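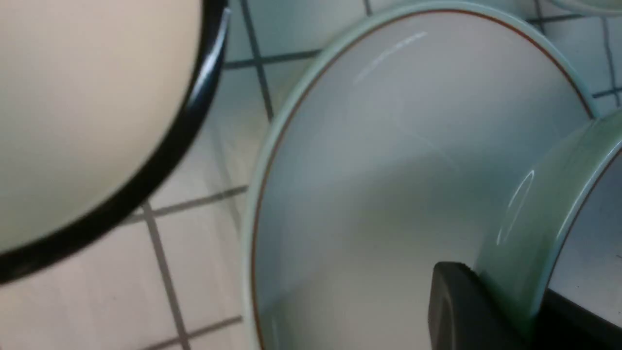 Figura 1. Manipulación de cuencos esmaltados con la pinza de dedos negros, vista desde la cámara de muñeca.

Buscar en este número Buscar Búsqueda avanzada

3.2. Planificación de la compra de equipo

El presupuesto de la línea de manipulación de vajilla se cerró el 31 de mayo, antes de fijar el protocolo definitivo. La partida principal corresponde a las pinzas. Se pidieron ofertas a Koravow y a Serko para un lote de 4 unidades con dedos intercambiables. La oferta de Koravow, de 932 euros por unidad, incluía un juego de dedos de repuesto; la de Serko era más baja, pero facturaba los repuestos aparte y daba un plazo de entrega de 81 días, incompatible con el inicio de los ensayos en septiembre. 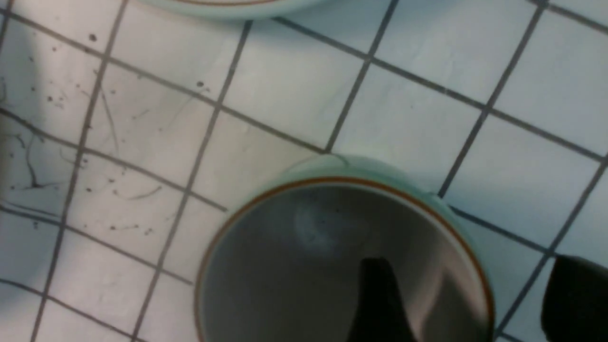

El segundo criterio fue el grosor del dedo. Para sujetar un cuenco por la pared, un dedo debe entrar en el recipiente y el otro quedar por fuera, de modo que una pieza demasiado ancha limita los diámetros admisibles. Gemechu Wubshet revisó los planos de ambos fabricantes y descartó el modelo ancho de Serko. Las cámaras de muñeca se adquirieron a Meesuk, con un gasto de cerca del 8 % del total.

No se presupuestó una mesa específica, dado que el trabajo sobre azulejo formaba parte de las condiciones de ensayo. Sí se reservó una cantidad para reponer vajilla y dedos desgastados, con cargo al proyecto Trarwood. El contrato de mantenimiento quedó pendiente para el ejercicio siguiente.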